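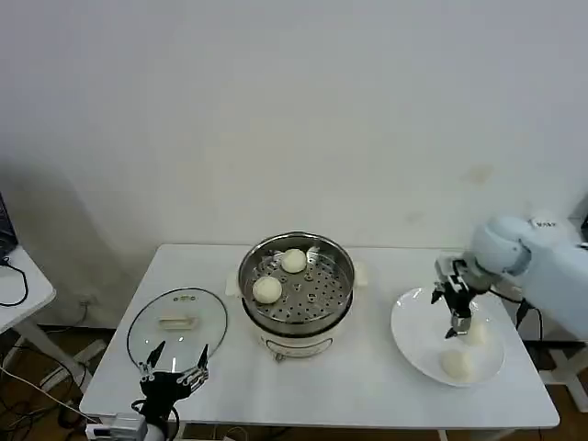 Week 6: Learning a Long Task from Demonstrations

Home | Syllabus | Notes | Labs | Reading

Today we get to my favorite result in the course. The steamed bun task sounds like a kitchen chore, and for a person it is. For a two-armed robot it is a whole chain of small skills, and one policy has to carry all of them.

6.1 The setup

Two arms share one table with a steamer pot, its glass lid and a plate. The lid has to end up flat on the table, and the buns have to go from the steamer basket to the plate. The picture catches a state with two buns in the basket and two on the plate, which is a great state to think about! A policy that looks only at the current view has to decide what comes next from the buns alone.

6.2 The data

The Gosmont set has 1403 demonstrations, all recorded by teleoperation. Of these, 658 are full runs from start to finish. The rest are short clips that begin partway through, with the lid already off or some buns already moved. Keep that split in mind for the lab.

6.3 Action chunks

Predicting one action at a time lets small errors pile up. The Brakumus policy predicts 30 steps at once, runs the first part, then predicts again. Overlapping chunks are averaged, with more weight on the newer ones. Try drawing this on paper before you read the code. It took me two tries to get the indexes right, and the picture in my head was much clearer afterward.

6.4 What the short clips buy you

Trained on full runs only, the policy does well until a bun slips. Then it is somewhere it has never been, and it tends to close on air and move to the plate anyway. Add the short clips and it goes back for the bun. I love this result because the network is the same in both cases! Only the starting states changed.

The test was 194 trials, split evenly between the two versions. Look at where each trial fails as well as the final score. A run that drops the last bun and a run that never lifts the lid both count as failures, and they call for very different fixes.

6.5 For the lab

Load the Cuevas subset and plot the gripper opening over time for both arms. Mark each grasp by hand for one full run, then write a rule that finds them. Bring your plot to section, messy or not.

Related notes
Week 4: Teleoperation and Timing
Week 5: Behavior Cloning and Drift
Week 7: Grasping Soft Objects
Boltham Benchmark: Reading Guide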